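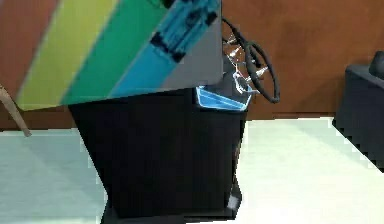 The first reviewer objected that tenants surely know whether their own living room is too small, and that a survey asking them so needs no further defense. We take the objection seriously, and it is the best reason for this section. People do know when they are unhappy with a room. What we doubt is that the words they use for that unhappiness can be turned into a claim about floor area, which is what most of the work on rental housing has done with them.

## 4. What "too small" measures

The Staltness survey is the usual starting point. It asked 314 tenants to rate their main room on a scale running from "much too small" to "much too large," and the answers were then read as a demand for space. We reanalyzed the file with the rent, the floor plan and the length of stay added back in. Floor area predicts the rating, but weakly. Rent predicts it better. A tenant who pays more for the same room is more likely to call it small, and this holds within a single building where the plans are the same on every floor.

One reading is that expensive rooms are judged against a higher standard. Another is that "small" is partly a polite way of saying "overpriced." The Staltness questionnaire had no item on price satisfaction, so the file can't separate the two, and we are wary of any paper that says it can.

The second wave makes matters worse. Of the original group, 213 tenants answered the same question again after 30 days. Nobody had moved and no walls had been touched, yet many ratings shifted by a full step or more. The original report treats this as noise. We are less sure, as the shifts lean one way: tenants who had received a rent notice in September moved toward "too small" more often than those who hadn't. 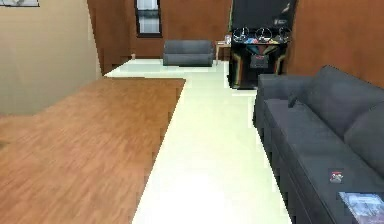

Passage width has been offered as a better measure than floor area, on the grounds that people feel a room with their feet before they feel it on paper. The idea is appealing and we don't dismiss it. The trouble starts when someone has to write down a number. In Figure 2 the walkway runs between a wooden-topped surface on one side and a dark grey sofa on the other, and it widens toward the far end, in front of the back wall. Is its width the narrowest point, the widest, or some average of the two? The Gonau protocol takes the narrowest, the Tosirar protocol takes the average, and neither says why. The same room can pass under one and fail under the other. Nor does either protocol say what to do with furniture that gets pushed aside for guests, or with a table that is only pulled out at meals. A measure that changes when a sofa is moved tells us something about the sofa. It may tell us very little about the apartment.

We tried both rules on the Bermúdez floor plans, using the furniture positions tenants had drawn in themselves. Fully 15 of the rooms changed category depending on the rule. The tenants' own ratings sided with neither. It should be said that hand-drawn plans are a poor source – people leave out chairs, draw beds too short and forget doors that open inward – and a better set of drawings might rescue one rule or the other. We would like to see that tried before either is written into a housing standard.

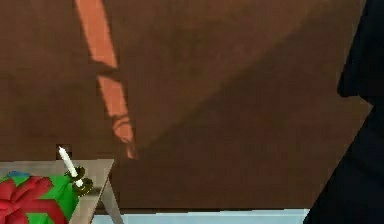
Another reader of the draft asked whether we weren't asking too much of a simple question, and suggested that "too small" could be kept as a rough warning light even if it measures no single thing. Perhaps. A landlord deciding which complaints to look at first might do fine with it. The published uses go a good deal further than that, though. Ratings of this kind have been averaged by district, ranked, and set beside building costs as if both were in the same currency.

Our own position is narrower than it may sound. We don't claim that tenants are wrong about their rooms, or that floor area is unimportant to them. The rating mixes price, layout, time of asking and size in shares that no data set we have seen can pull apart. The obvious repair is to ask about price first and size second, then swap the order for half the sample. None of the four surveys reviewed here did so. Section 5 sets out a version of the questionnaire that does, along with the reasons we expect it to fall short as well.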